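Ledthorpe office swaps paper cups for glassware

Ledthorpe has stopped ordering paper cups for its second-floor meeting room and put glassware on the table in their place. The change took effect January 1, 2023, and covers 23 staff. The office went through 3000 cups between July and the end of the year, according to office manager Raquel Baptista.
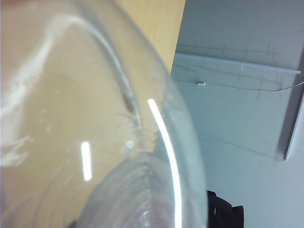
Clear glass container on the meeting room table, close view.

The new stock came from Benon in 6 cartons. Tumblers are to be rinsed after use and run through the dishwasher at the end of the day. Bottled water will stay until a filter tap is fitted.
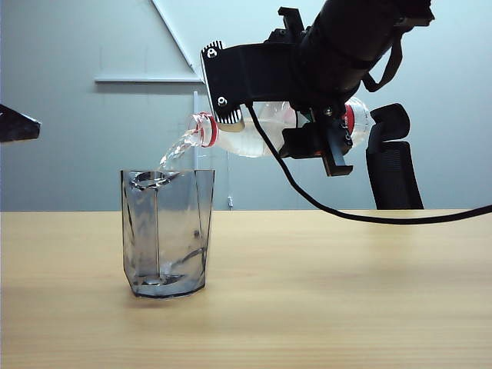

Water is poured from a plastic bottle into a faceted tumbler.

Hatice Kurtuluş, who handles purchasing, said breakage will be logged for 8 weeks before a second order is placed. Paper cups remain available at the front desk for visitors.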